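Plaststead Library Extends Evening Hours Through the Spring

The Plaststead Public Library will remain open until 9 p.m. on four evenings a week beginning in March, the library board announced following its regular meeting. The change applies to the main building on Rurnell Street. Hours at the Nendum branch will stay as they are.

The decision follows a survey of cardholders carried out over the winter. The library received 2,035 completed responses, the largest number returned for any survey it has conducted. Later closing times were the most frequent request, followed by more study space and a longer loan period for new titles.

"Many of our residents finish work at the hour when we have been locking the doors," said Ankica Ionescu, director of the library. "They have asked us for a building they can use on an ordinary evening, and the board has agreed that this is a reasonable thing to ask."

Under the new schedule, the reading room, the periodicals area and the public computers will be available during all evening hours. The children's room will close at 7 p.m. as before. The local history collection will be open in the evening by appointment only, and requests should be made at the reference desk at least one day ahead. 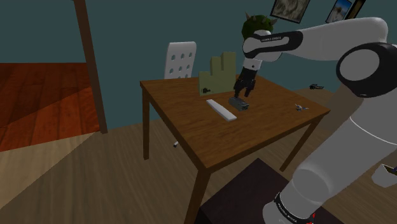 The board also approved the purchase of 80 additional chairs and a number of desk lamps for the second floor, where seating has been short during the school examination period. Delivery is expected before the end of the spring term. Part of the floor will be closed for two mornings while the older furniture is removed - notices will be posted at both entrances once the dates are set.

Funding for the longer hours comes from the Petkov bequest, which was accepted by the town last year and is restricted to public services at the main building. No increase in the library's share of the town budget has been requested. The board will review attendance figures in the summer before deciding whether to continue the schedule into the fall.

Evening visits to the library have risen in recent years. The library recorded 2,514 visits after 5 p.m. in the last full month for which figures are available.

The new-title loan period was discussed at the same meeting, but no vote was taken. The matter has been placed on the agenda for the next session, which is open to the public. Written comments may be left at the circulation desk of either building.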